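Workshop notebook, bowl set, March

Continuing from the glaze notes on the previous page. Set under review is the three-size stacking set for Villanueva: green, blue, pink. Rocío Requena wants a decision on stacking and drawer height before the order goes in. Weights and capacities still to be done on the good scale, which is at Gadlow for calibration.

Bench wiped down before start. Bowls set out separately for the finish check. Viewed from low down, then from above. The ridges below the rim are the first place glaze thins, so each band was checked with a fingernail and then with the loupe. No pinholes found on the green. One on the blue, under the second ridge, accepted. 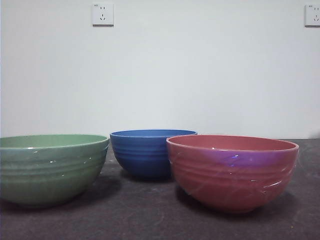 Foot rings next. Dragged each bowl over a sheet of 400 grit laid face up, ten strokes, then checked for grit pickup and wobble. The blue rocks very slightly on the surface plate. It does not rock on the bench, so the customer will not notice it, but I have marked it on the card. Sadao Kinoshita's rule is that anything the plate finds goes on the card.

Drawer clearance as given by Requena is 228 mm. The full stack passes under the gauge bar with 70 mm to spare, which leaves room for a second stack of saucers if they want one. She asked for this in writing. Copy to her tray.

Stacking order. The Relteck sheet specifies largest at the bottom and gives no alternative. In practice people put away whatever is dry first, so partial stacks matter as much as the full one.
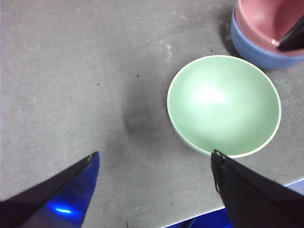 Partial stacks were tried in each pairing, 20 cycles per pair, seating by hand and lifting straight up. Sticking was the main concern, the previous Grimeck set having locked at the rim when damp. With pink inside blue and the green left on its own, the pair seats without force and the inner bowl lifts out clean. The pale rim on the green is worth watching over the longer test, as any gray transfer from another foot will show there first. Nothing so far that a damp cloth did not remove.

Repeat the damp cycles tomorrow with tap water, then with dish soap. Kinoshita to do the second half so that it is not all one pair of hands.

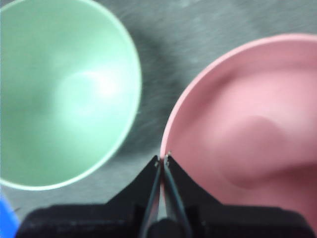
Is a felt or paper divider needed between bowls in the drawer?
Only for transport. In daily use the glazed surfaces slide past each other without marking, and felt holds moisture against the foot.

Still open: capacity to the rim, capacity to the lowest ridge, blue foot to be rechecked after a light rub on the plate. Card numbers are in the box lid. Loupe returned to the top drawer, left side.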